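Ticket: Colors fade and shift when printing repeat patterns on fabric
Product: Skilow print driver, version 4
Category: Output quality
Status: Waiting on customer

Submitted by customer

We print short runs of table fabric from our own artwork. Since the driver update in February, anything with a light background prints pale. Oranges are the worst. They come off the printer closer to pink, and fine lines inside the motifs get lost. Dark designs are fine. Solid black is fine.

What I have tried so far:

Cleaned the heads, two full cycles. Nozzle check is complete, no gaps.
Swapped the magenta and yellow cartridges for new ones from the same batch.
Printed the same file from the other workstation. Same result.
Turned off "Match screen color" in the driver. Slightly better on red, no change on orange.

The file is a staggered repeat, orange on white, saved as a flat TIFF. The media profile is Farnidance Cotton Light, the one that came with the driver. Heat press is set the way it always was. I have not changed the fabric supplier. 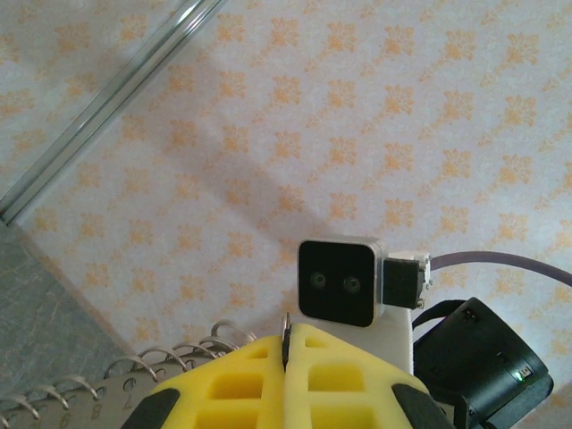 Support replied that the media profile was the first thing to check. The February update replaced the Farnidance profiles with new ones that have a lower default ink limit, and jobs saved before the update can pick up the new limit without showing it in the job window. Please open Media, then Advanced, and send us the number next to Total Ink. Also let us know if the job was built from a saved preset or from scratch.

Customer update

Total Ink says 85. I don't know what it was before. The job is from a preset called Nasrallah 2, which we have used for all the light designs since we got the machine.

I made a new job from scratch with the same file and the same profile. It printed a little stronger but still not like our old samples. Orange is still on the pink side.

Support update

Thank you. The preset is carrying an old color table along with the new ink limit, and the two don't work together. Please do the following in order:

1. Export Nasrallah 2 so you have a copy.
2. Delete it from the preset list and restart the driver.
3. Install the Ceninska color table from the downloads page. Use the cotton version.
4. Build a new job, select the table by hand, and print the 21-patch test strip before you run the artwork.

Leave the heat press alone for now. If the orange patches on the strip look right and the artwork does not, the problem is in the TIFF and we will need a copy of it.

Customer update

Steps 1 to 3 done. The driver asked for a license key after the restart and took the old one. Will run the strip when the current order is off the machine, probably after 4 p.m.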